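How to Match a Busy Floral Wallpaper at the Seams

I put off papering my little hallway until March because big florals scared me. One petal half an inch off and your eye goes straight to it! But matching is mostly patience, and I've done enough walls now to have a routine.

Start with the label on your roll and find the pattern repeat. Then cut your first strip about 4 inches longer than the wall is tall. Before you cut the second one, unroll it next to the first on the floor and slide it up and down until the flowers meet. Pencil a "2" and an arrow on the back (I once hung a strip upside down, and my sister Houda still brings it up).

Hang the first strip against a plumb line, never against the corner. Corners lie. Paste, fold the strip loosely onto itself, and let it rest as long as the label says — mine wanted four minutes.

Now slide the second strip into place and match at eye level first. If the pattern drifts a little near the baseboard, fine, a chair will hide it.
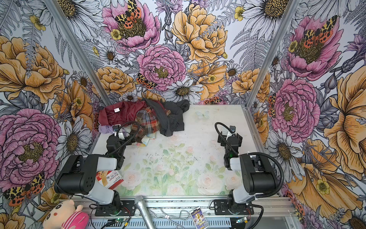
Inside corners need their own step. Measure from your last strip to the corner at the top, middle and bottom, take the biggest number and add half an inch. Cut to that width, wrap the extra around, then drop a new plumb line for the leftover piece and overlap it. You'll lose a sliver of the pattern in the corner, and with lots of leaves and petals it hardly shows.

Wipe the seams with a damp sponge while the paste is still wet, and change your blade often.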